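Marble: the stone that was once sea shells

Have you ever touched a marble floor in summer? It feels cool and very smooth. But marble did not begin like this. A long time ago, much of it was shells and mud at the bottom of a warm sea.

When small sea animals died, their shells fell down and made a thick layer. More layers came on top and pressed very hard. After a very long time the shells became a stone called limestone.

Then the limestone was pushed deep under the ground, where it is hot - often more than 200 degrees Celsius. The stone did not melt. Its tiny crystals grew again, bigger and tighter together, and it became marble. 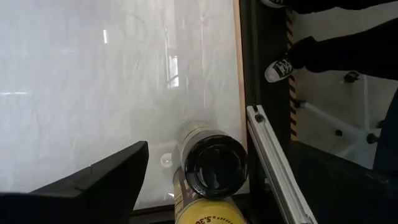
Pure marble is white. The gray, green or pink lines are called veins. They come from clay, sand or iron that was mixed in the old limestone. Every block has its own lines, so two slabs from different places never look the same.

In the old quarry at Traltmont, workers cut blocks with a long wire that has small diamonds on it. The pit is 60 meters deep. You can visit it from May, but please bring a warm sweater.

Try this at home: ask an adult to put one drop of vinegar on a small broken piece of marble. Look closely. You will see little bubbles - this is a gas, carbon dioxide, coming out of the stone. Do not try it on the kitchen table, because vinegar leaves a dull spot!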